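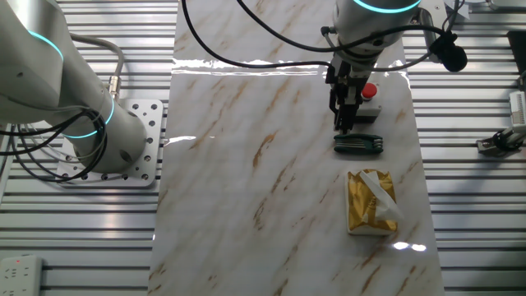
The Jirneck shelf liner held up better than I thought it would, so I'm sticking with it for the small drawers. For the tabletop I went with the white marble pattern with the tan and golden-brown veins. It's glossy and it throws back the overhead light, so sit facing away from the lamp if glare bothers you. Small stuff like the folding hex keys in the dark green holder is easy to find on it, and so is the gold and yellow tissue pack.

On 19 Mar 2022 the Cukalier list member wrote:
> I have 175 left over from the bench budget and need a top
> that doesn't hide small tools. My old one is dark brown and
> I lose hex keys on it. Is the marble look any good, or
> should I wait for the plain gray from Ploltuvov?

I wouldn't wait. The gray was promised for January and still isn't listed.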